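About the Unnithan School of Building Trades

Home | About the School | Programs | Admissions | Student Services | Contact

The Unnithan School of Building Trades is a private, nonprofit vocational school located in Sidville. It prepares adults and recent high school graduates for work in plumbing, pipefitting, heating, and general building maintenance. The school is governed by a board of directors and led by its director, Gülizar Ağca, who joined the faculty as a plumbing instructor before her appointment.

Our Mission

The mission of the school is to provide sound training in the building trades at a cost that working people can afford. Instruction is given in small sections. Students are expected to attend regularly, to keep their tools in good order, and to treat one another and their instructors with courtesy.

History

The school began as an evening course for apprentices, held in a rented storefront on the east side of Trevel. Enrollment was limited by the number of benches the room would hold, and for several years applicants were placed on a waiting list. When the former Nesia Supply warehouse in Sidville became available, the board approved its purchase and the school moved there over a single summer. The Trevel storefront was kept for another two years as a classroom for code and blueprint reading, and was then given up.

The day program was added after the move. It now enrolls more students than the evening program, although the evening sections remain the first to fill each term.

Programs of Study

The school offers four certificate programs: Residential Plumbing, Commercial Pipefitting, Heating Systems, and Building Maintenance. Each is 16 months in length for day students. Evening students follow the same course of study over a longer period and should speak with the admissions office about the schedule that applies to them.

All students take a common first term, which covers shop safety, trade mathematics, reading of drawings, and the use and care of hand tools. Students who have completed equivalent work elsewhere may ask to be excused from one or more of these courses. Requests are made in writing and are reviewed by the department concerned.

Residential Plumbing students study water supply, drainage and venting, and the setting of fixtures. Work on toilets includes locating the flange, leveling the bowl, connecting the supply, and finding the source of a leak at the base. Each student is examined individually on this work before moving on to tubs and showers.
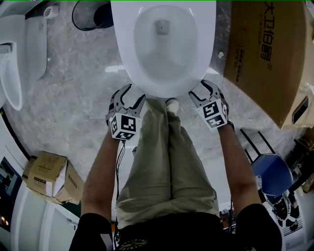 Facilities

The Sidville building contains the main shop, a pipe and welding area, a boiler room used for instruction, two lecture rooms, and a small library of codes and manufacturers' manuals. The main shop is open to enrolled students on weekday afternoons for supervised practice. Eye protection and closed shoes are required at all times in the shop areas.

The library is open during office hours. Books and manuals may be used in the building but may not be borrowed, with the exception of the trade mathematics text, which is issued to first-term students and returned at the end of the course.

Faculty

Instructors at the school have worked in the trades they teach, and most continue to hold a license in good standing. Part-time faculty teach mainly in the evening program. The school does not employ students as instructors, but advanced students may assist in the tool room for an hourly wage.

Enrollment and Graduates

The school enrolls some 275 students in its day and evening programs. Since its founding it has awarded 3187 certificates. Graduates are employed by contractors, hospitals, school districts, and property managers throughout the region — a number of them now send their own apprentices to us for classroom training.

A certificate from the school does not take the place of a state or local license. Students who intend to apply for a license should ask the licensing office in their own area how many hours of classroom training will be accepted.

Admissions

Applicants must be at least 18 years of age and hold a high school diploma or its equivalent. An interview and a short placement test in arithmetic are required. New sections begin in the fall and in April. Applications received after a section has filled are held for the next one — no second application fee is charged.

Tuition may be paid by the term or by the month. A limited number of tool grants are available to students who show financial need.

Visiting the School

Visitors are welcome by appointment. Please call the main office during business hours to arrange a tour of the shops or to sit in on a class. Parking is available behind the building, and the visitors' entrance is on the north side.

Page last revised May 10, 2004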